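Two Hand-Held Grippers for Recording Demonstrations: Build Report

Nadine Obeidat, Mingxuan Mao, Karim Srour
Project advisor: Imad Rizk
2021-03-10

14 shares | 3 comments

1. What we set out to do

Our project was to build a pair of hand-held grippers that a person can carry around and use to pick things up, with a camera on each one recording what the fingers do. The recordings are meant to go into the training set for the two-arm robot that the next project group will inherit. We did not work on the robot and we did not train anything. This report covers the grippers, the mounts, the markers, and the first recordings.

We split the work early. Karim did the printed parts, Mingxuan did the camera and the software, and Nadine did the fingers, the padding and most of this report. We worked in the Kukomo shared workshop, where Keith Whiteley looks after the printers and signed off on our use of the laser cutter.

2. Starting point

We started from a gripper that last year's group left behind, which we called Zindine because that was the name on the file folder. It had one moving finger and one fixed finger and a trigger taken from a clamp. It worked for large, stiff objects. It was bad with anything soft, and the trigger spring was strong enough that Nadine's hand was sore after a short session. The camera was held on with tape and moved whenever the gripper was set down hard.

We kept three things from it: the general size of the handle, the trigger position, and the idea of putting the camera behind the fingers and looking forward over them. Everything else was redrawn.

3. The housing

The housing is printed in white. We had plenty of white filament, so that decided the color. It prints in two halves that screw together along the handle. Our first version had the split running across the top surface, and the two halves never met cleanly, so a ridge formed where the camera mount had to sit flat. Karim moved the split to the side and the ridge stopped mattering.

Printing took longer than we planned. The large curved panel lifted off the bed twice before Keith suggested a wider brim and a slower first layer. After that it printed without trouble, although the finish near the bottom is rough and we sanded it by hand.

We had wanted to use heat-set inserts for all the screws. We had enough for one gripper. The second one uses plain nuts in pockets, and they are annoying to hold in place while closing the housing. If we were doing it again we would order the inserts first and draw the parts second.

4. Fingers and padding

Bare printed fingers are slippery. We tried three coverings: craft foam, rubber sheet from a bicycle tube, and a dense foam strip sold for windows. The craft foam tore. The bicycle tube gripped well but picked up dust and left marks on paper cups. The window strip was the best of the three for light objects and the worst for heavy ones, so we put it over a thin layer of rubber.

The fingers had to stay parallel while closing. With a simple pivot they pinch at the tips first, and round objects squirt out forward. Karim drew a linkage to fix this and it had too much play in it. We ended up with a small rail from Kwiatkowski, a surplus shop that sells parts out of old printers and scanners. The rail is heavier than we wanted but it does not wobble.

5. Camera and markers

Each gripper carries one wide-angle camera. The view has to take in both fingers and as much of the room as possible, as the software works out where the gripper is by tracking fixed points in the surroundings. Mingxuan found that tracking was poor when the camera faced a plain wall and much better when there was furniture, shelving or brickwork in view. We had planned to hang a gray sheet behind the work area to keep the recordings tidy and we dropped that idea.

We use black-and-white square markers as references. Glossy paper was a mistake. Under the ceiling lights the black areas turned gray at some angles and the detector lost them. Matte paper glued to a flat backing solved most of it. Flatness matters more than we expected - a marker with one lifted corner gives a tilt that is not really there, and the error shows up later as a gripper that seems to lean.

Before each session we run a calibration, which means moving the grippers slowly through the space and bringing each one into the other's view. If it is skipped, the two paths are recorded separately and cannot be lined up. We lost most of one afternoon in February this way and had to throw the files out.

6. Recording

We recorded 40 short demonstrations for each of 6 tasks. The tasks were stacking cups, moving a bottle from one side of a desk to the other, folding a cloth, opening a box, sorting pens into a tray, and handing an object from the left gripper to the right. Nadine and Mingxuan did the recording in turns while the other watched the laptop.

Folding the cloth was the hardest. The fingers have to get under the edge, and the padding is too thick at the tip for that. Most of the folding demonstrations have a moment where the person drags the cloth to the edge of the desk to get hold of it. We left those in. Imad Rizk's advice was that a consistent trick is still usable, and that the next group should decide whether they want it.

The hand-over task showed up a problem with the cables. They caught on each other when the grippers crossed. We now run each cable back along the forearm with a strap, and that is enough if the person does not turn all the way around.

7. Cost

The total for both grippers, including failed prints and the laptop stand, came to 1,153 dollars. The cameras were the largest part of that. The rails were cheap. We were over our first estimate, mostly from buying a second set of cameras after finding that the first pair could not hold a fixed exposure.

8. What does not work yet

The trigger on the second gripper sticks when it is fully squeezed. We think the pocket for one of the nuts is pressing against the slider, and filing it down helped but did not cure it.

The grippers are heavy at the front. A person can use them for a while, then the wrist starts to drop and the recordings get sloppy. Moving the battery into the handle would help with balance. Karim has a drawing of this called Ganholm, which has not been printed.

The software does not warn the user when tracking is lost. The only way to find out is to play the file back. Mingxuan has a simple version that beeps, but the beep also goes off in places where tracking is fine, so we left it out.

9. Notes for the next group

Order the inserts. Print the markers matte. Check the exposure setting on both cameras every time they are plugged in, as it resets. The spare finger pads are in the drawer under the laser cutter with the rubber sheet, and the drawing files are on the shared drive in a folder with the date in the name. The older folder with no date is Zindine and should not be used for printing.

Keith has asked that the sanding be done outside.

3 comments

Related
- Zindine: a one-finger gripper on a small budget
- Slower first layers and other notes from the Kukomo printers
- Parts from old scanners: what is worth keeping
- Ganholm handle, drawing only

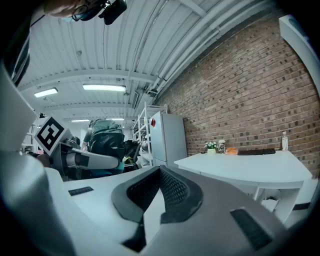
Fig. 1. The grippers in the workshop, with a marker on the one at left.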